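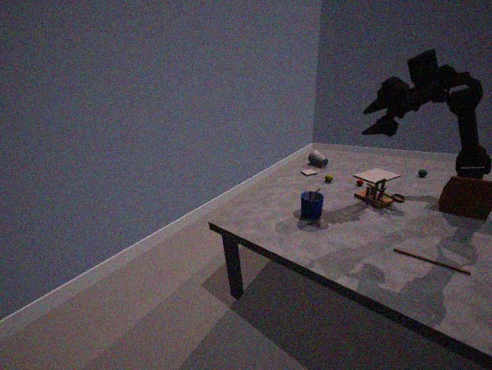

Fig. 1. Simulated bench for the catapult task: arm, three balls, two cups, stick and block.

Robot Manipulation in Simulation
Handout 6: What the catapult task does and doesn't show
Jenő Antal. Revised Aug 24, 2024

Read this before you start training anything. Last year's groups read it afterwards, and their reports suffered.

The task

Your arm works at the bench in Fig. 1. The little wooden contraption is the catapult, and the pale board on top of it is part of your problem: a ball can't be loaded until the board has been dealt with. The yellow, red and green balls are all allowed. The cups are targets, and the one on its side counts as well, though I'd like to see a group argue for why it should.

You have 400 simulated attempts per group. Spend 11 of them by hand, driving the arm from the keyboard, before you let the learner near it. Most of you will find that you can't do it either, and that is worth a paragraph in the report.

Reasons to be doubtful

Simulators are generous in odd places. Contact between a gripper finger and a small ball is worked out from a handful of settings that somebody chose, usually in a hurry. Change the friction value and a policy that looked clever may start squeezing balls across the room. If your result depends on one value of friction, say so in the abstract.

Looks are a separate matter. The table top is mottled and the arm throws large, jointed shadows over it. Students like to write that this makes the scene "realistic". It makes it harder to see, and that may help, but I have yet to read a report that tested the claim. Turn the shadows off, run again, and give both numbers.

Watch the black arm against the dark wall too. If your vision model loses the gripper there, more training is a poor first answer. Try moving the light.

Two groups in May reported that the arm had "learnt to use tools". It had learnt to knock the stick off the table – every time, to be fair – and the stick happened to score.

What to hand in

Report, 6 pages at most, with the settings file attached.
Success rate for each ball colour, listed separately.
Your 2 worst failures, with what you think went wrong.
Anything borrowed from the Kedomano code, marked as borrowed.

Don't send me a video of your best run. I'll pick the seeds myself at the demonstration, and the group is marked on those.

Next handout: the Guna gripper model, and why its force readings should be treated with care.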